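Home Staff Services Sites Forms Help Search

Hand-held grippers and the card line: questions from staff

Applies to all staff at the Sestness office and to visiting staff from Klinhom. Last revised Sat 10 October.

What is being automated?

The sorting and placing of paper cards: picking a card from a stack, holding it upright and setting it down in a slot or tray. The fixed arms that will do this are supplied by Grutident and are due on site in March. Until then, staff record the work by hand using hand-held grippers, and the recordings are used to set up the arms.

Which jobs does this affect?

Card handling in the post and records team. Reception, accounts and site services are not affected. No post is being removed. Of the hours now spent on card handling, most will move to checking rejected cards and answering customer queries, both of which have had a backlog since last winter.

Do I have to take part in recording?

No. Recording is voluntary and counts as normal paid time. Staff who would prefer to stay on their usual duties should tell their line manager. The choice is not entered on the personal file.

How long is a session?

A session runs to 300 card picks or 2 hours, whichever comes first. Staff may stop at any point. A part session is still usable and should be saved in the normal way.

How should the card be held?

Upright, between the gripping surfaces, with enough of the card standing clear for it to be released cleanly. A slight tilt is acceptable. Cards that are bent or stuck together go in the reject tray and are not picked again.

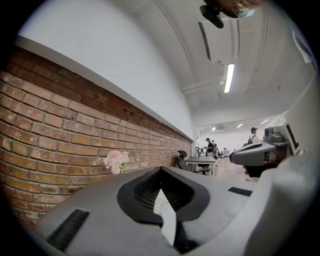 White card held upright in the gripper.

Do not squeeze harder to correct a tilt. Release the card, return it to the stack and pick again. The second attempt is kept along with the first, as the arms need examples of both.

Can I use one gripper in each hand?

Yes, once you have completed the two-handed training. Keep both grippers at a similar height when passing a card across. Staff who have done only the basic training should use one gripper.

Are other people in the room recorded?

They may be. The cameras have a wide view and will pick up anyone nearby. Recordings are passed to Nodov, who blur faces before the files go to Grutident. Original files are deleted after 17 days. Sound is not kept.

Will my speed be used to assess me?

No. Sessions are stored under a number, and managers do not have the list that links numbers to names. Pick times are used only to set the working speed of the arms.

My wrist or thumb aches after a session. What should I do?

Stop, and report it the same day using the usual form. Change hands between sessions where you can. A lighter grip setting is available on request.

What training will I get for the new duties?

All 18 members of the team will be offered a course on checking rejects and clearing simple faults on the arms. Staff will not be asked to open the arm housing or carry out repairs.

Who do I contact?

Lourenço Magalhães, process lead, Sestness. Questions about pay grades or changes of hours should go to the personnel office.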